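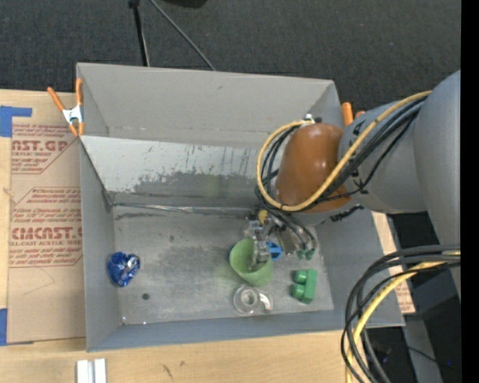
Bronisława Ziółkowski wrote back on the last report that the bins were wearing faster than the budget line allowed for, and asked whether we should be replacing them or repairing them. Our answer for this period is repair first. The details follow.

Rullton Bin Refurbishment, progress report
September 16, 2023

Condition of the bins

The large gray bins show most of their wear on the floor and the lower half of the rear wall. The floor has cloudy scratches and dark smudges. The rear wall has short vertical scratches near the top and a wide dark patch lower down. We treat all of this as surface wear. The seam between the rear wall and the floor is a separate matter and is covered with silver tape. The tape has wrinkled. We would like to move away from tape at that seam before the end of the grant.

Spring clamps with orange handles are in use at the rear corners. They can be put on and taken off without tools, and they leave the corners open for inspection. They do take up space at the rim, and a fixed fastening would be neater. We have asked Vokero for a price on a corner bracket and are waiting for it.

Work done since May

We wrote a one-page inspection sheet covering floor, walls, seams, rim and corners. Each bin gets a grade for each part. A bin with a poor grade on any seam goes to the repair shelf, even if the rest of it is sound.

Cleaning was moved to the end of the day. Smudges that come off with a damp cloth are not recorded as wear. Under the old sheet they were, and some of the grades in the last report were lower than they should have been. We have not gone back to correct them.

Wasilewska supplied two sample lining sheets, one smooth and one with a light texture. The smooth one lies flatter at the front wall. The textured one lifted at the edges when we tried it and has been sent back.

Spending

The approved amount for materials is $2,000. We have spent $1,708 of it, including $110 for the lining samples and shipping. The balance is being held for the corner brackets. If the Vokero price comes in above the balance, we will ask for a transfer from the storage line before ordering anything.

Problems

The inspection sheet takes longer than planned, mainly at the seams. Jella has suggested combining the wall and floor grades into one. We would prefer to keep them apart, as the two surfaces wear differently and a combined grade would hide that.

The light wooden table is working out well for bench checks and we are not asking for a new one.

Next period

Fit the smooth lining to one bin and grade it weekly on the same sheet. Choose a seam repair to replace the tape. Send the bracket price to Ms. Ziółkowski as soon as it arrives, with a revised materials budget attached.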